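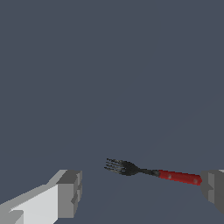 A fork with a red handle. Illustration: computer rendering.

Stop selling cutlery by the set

2024-01-06
By Vibeke Egilsson

My household owns 19 teaspoons and 8 forks. We started with the same number of each, in a boxed set from Kotow that was a wedding present, and the forks have been leaving ever since. Some went to work in lunch bags. One went down the garbage disposal and came out with its tines pointing in four directions. The teaspoons grew in number because I bought two more boxes to get at the forks, and then lost those forks too.

I would have bought forks alone if I could. Kotow doesn't sell them that way. Neither does Vavetti, whose knives I like better. Both companies will sell you a box with equal numbers of knives, forks, soup spoons and teaspoons, and when you run short of one thing the answer is another box. I wrote to Kotow in June to ask whether I could order four dinner forks in my pattern. The reply was polite and said the pattern was available in sets only.

I think this is a bad way to sell things that people use three times a day, and I think it has been accepted for so long that most of us no longer see it as a choice the seller made.

People don't use cutlery in equal amounts. In our house a fork gets used at lunch and dinner, and sometimes at breakfast if there are eggs. Soup spoons come out in winter. The table knives are mostly for butter, because anything that needs real cutting gets cut in the kitchen. A family with small children will go through spoons much faster than we do, and someone who lives alone and eats a lot of noodles may hardly touch a knife. The box takes no notice of any of this.

The usual defense is that sets cost less per piece. They do, if you count every piece. If you count only the pieces you needed, the sum looks different. My last box cost 40 dollars and I bought it for four forks. That is ten dollars a fork, and I now have a shoebox of soup spoons in the hall closet. I have tried giving them away. The thrift store in Cullside has a bin of loose cutlery by the register, and it is nearly all spoons, so I suspect other people have had the same idea.

The second defense is matching. A table looks better when everything on it belongs together, people say, and single pieces would lead to a muddle. I have some sympathy with this. I like a matched table at a holiday dinner. But selling singles in the same pattern is exactly what would let people keep a matched table. What breaks up a set is losing two forks and having no way to replace them except with something else. My drawer has three patterns in it now, and I didn't want three patterns.

It also used to be done differently. My grandmother bought her flatware by the piece from a hardware store in Siliņa, the town where she grew up. The store kept open trays on the counter, one for each kind, and you paid for what you picked up. She added to hers over many years, a couple of forks after a raise, a serving spoon when my mother was born. When she died there was one pattern in the drawer and nothing missing from it. I don't claim that her life was better than mine because of this, but she did have enough forks.

Restaurants still buy this way. A catering supplier will sell you forks by the dozen and nothing else, and the styles stay in stock for decades because the customers insist on it. I looked through one supplier's catalog, which listed 1,911 items under tableware, and every fork in it could be ordered without a spoon. So the factories can do it and the warehouses can do it. The box is for the rest of us.

I have been told that I could just buy from the catering supplier, and I may. The smallest order is a dozen, which is more than I need, though at least it would be a dozen of the right thing. The handles are plain and a little light. Still, that is a way around the problem for one person with time to read catalogs, and most people will go on buying the box because it is what the store has.

What I would like is modest. Keep the boxed set for people setting up a first kitchen, since they need some of everything. Next to it, put the same pattern loose, at a fair price per piece, and keep making it for ten years after the set goes on sale. Print the pattern name on the back of the handle so that people know what to ask for. If a single fork has to cost a bit more than its share of the box, I will pay that. I have already paid ten dollars for one.

The same goes for drinking glasses, pillowcases and the lids of food containers — above all the lids. I have kept to forks because that is the drawer I open most often, and last week we had guests and two of us ate salad with soup spoons.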